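Workshop Notes: Hardware Sorting and Storage

Members who have used the Jorska bench since April will have noticed that the fastener drawers no longer match their labels. The inventory finished on Saturday by Manju Kandpal and Deepak Maurya recorded 1,482 loose items across 17 drawers. Metric and inch-series screws were mixed in most of them. A revised storage layout takes effect with this issue.

Why mixed threads cause trouble

An M5 x 0.8 screw and a 10-32 screw are close enough in diameter and pitch to be mistaken for each other. The M5 has a nominal major diameter of 5.00 mm and a pitch of 0.80 mm. The 10-32 has a nominal major diameter of 4.83 mm and a pitch of 0.79 mm. A 10-32 screw will often enter an M5 nut and turn freely, with reduced thread engagement. The reverse combination usually binds after a turn or two, and forcing it damages the nut.

M4 and 8-32 are the second common pair. The nominal diameters are 4.00 mm and 4.17 mm, and the pitches are 0.70 mm and 0.79 mm. These seldom run together for more than a couple of turns, but the heads look alike and the drawers had plenty of both.

Identification

Use a thread pitch gauge first and calipers second. Worn or plated threads can measure under nominal by enough to mislead, and a caliper reading taken across the crests at an angle will read high. If the gauge leaf shows light between the teeth at either end, try the next leaf. Short screws with fewer than 5 full threads should be checked in the go/no-go plate kept in the top left drawer of the Jorska bench.

Socket heads can be screened by key size, with care. A standard M5 socket head cap screw takes a 4 mm key and a 10-32 takes a 5/32 in key, and 5/32 in is 3.97 mm. The key therefore does not separate them. Button heads use smaller keys than cap screws of the same thread, so do not carry a key size over from one head style to the other.

Lay parts out flat on a light surface before sorting them into bins. Head style, drive and finish are easier to compare when nothing is stacked, and washers do not hide under nuts.

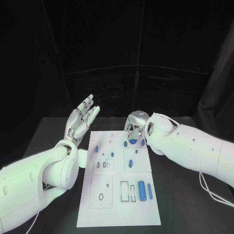 New drawer layout

Drawers 1 through 8 hold metric hardware, M2 through M8, in ascending diameter. Each drawer is divided front to back by length, shortest at the front. Drawers 9 through 14 hold inch-series hardware, 4-40 through 1/4-20. Drawers 15 and 16 hold washers and retaining rings. Drawer 17 is for unidentified parts.

Metric labels are blue and inch labels are yellow. Stainless and zinc-plated screws of the same size share a drawer but have separate dividers. Property class 12.9 screws are kept in lidded boxes inside the drawer and should go back in the same box. Do not substitute stainless for 12.9 on the Turer vise or the lathe toolpost.

Returns

Parts left over from a job go in drawer 17 unless you have gauged them. Nurhan Taşdemir will clear that drawer monthly. Screws with rounded sockets or rolled threads go in the scrap can under the bench.

Replacement dividers are on order. Requests for sizes not listed should go to Rozália Michalík by email, with thread, length, head style and quantity.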